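Laundry Sorting with a Two-Armed Humanoid: What We Learned from the Wrist Fault
Senior Design Project, Final Report
Team Rosdale, Bendthorpe Institute of Engineering

Section 4. The Fault

We went into this project wanting a robot that could pick up clothes and put them in a basket, and we came out of it knowing far more about cable slack than any of us planned to. This section covers the fault that cost us most of April. We think it is the most interesting part of the whole project!

The robot is controlled through Vistus, the software our department uses for all its two-armed machines. Vistus reads joint angles, motor current and finger force at both wrists, and it is supposed to freeze both arms if any reading drops out. Our grasp routine sits on top of that. It closes the fingers until the force passes a set value, lifts, checks the force again, and moves toward the basket.

4.1 What happened

In trial 34 the right arm was carrying a sweatshirt when the gripper opened in midair. The sweatshirt fell, which would have been no big deal, except that the arm kept going. It reached over the basket, opened a hand that was already open, and logged a successful drop. Then it swung back for the next item faster than it should have, and one of us was kneeling on the carpet to pick up the sweatshirt. The arm passed close by. No one was touched, but we hit the stop button and quit for the day.

We wrote up the incident that evening and gave it to the lab. Running was suspended until we could explain two things: why the hand opened, and why the arm didn't stop.

4.2 Finding the cause

Our first guess was the fabric. Sweatshirts are thick and slippery (the fleece side especially), and we had seen slow slips before. But the log showed the fingers opening all at once, and a slip doesn't look like that.

Our second guess was heat in the finger motors. We ran the gripper open and closed 4,000 times on the bench to check, with the wrist locked straight. It never failed. At the time this was really frustrating, but it turned out to be the best clue we had, because the only thing missing from the bench test was wrist motion.

So we put the hand back on the arm and rolled the wrist slowly while watching the signal. Past 34 degrees of inward roll, the force reading vanished! The signal cable had been tied down too tightly after a repair, and at that angle it pulled its connector partway out. The hand controller then restarted, and its restart behavior was to open the fingers.

The missing stop was our own mistake. Our routine filled in short gaps in the force signal with the last good value, to smooth out noise. We had set no limit on how long it could do that, so Vistus kept getting a healthy number from a hand that had gone silent.

4.3 Fixes

The cable now has a service loop and a proper strain relief. The hand controller holds its last position on restart. The gap filler was taken out completely, and the grasp routine compares finger position with force before it logs a drop. We also lowered the return speed and marked a keep-out line on the carpet with tape during powered runs.

The Delaunay group down the hall let us borrow their fault injection script, which cuts a chosen signal at random times. We ran it on both wrists over 2 afternoons. Both arms froze every time, and we cheered for pretty much all of them.

4.4 Back to clothes

With the lab's okay we returned to handling two garments at once, one per hand, which is hard on the wrists and a lot of fun to watch. 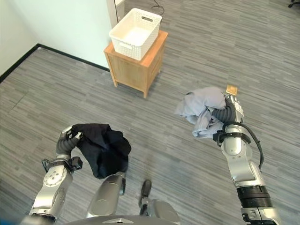
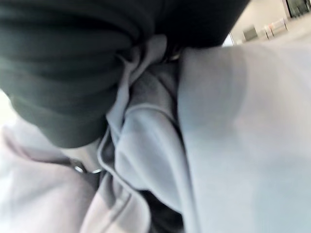 Figures 6 and 7. Two-garment handling, with dark and light gray fabric, from the head camera (first) and a wrist camera (second).

4.5 Still open

We have not tested the new strain relief over a long period. Next year's team should repeat the bench cycles with the wrist moving, and should log connector resistance while they do it. The left cable was never retied and still has its original routing, so it needs checking too.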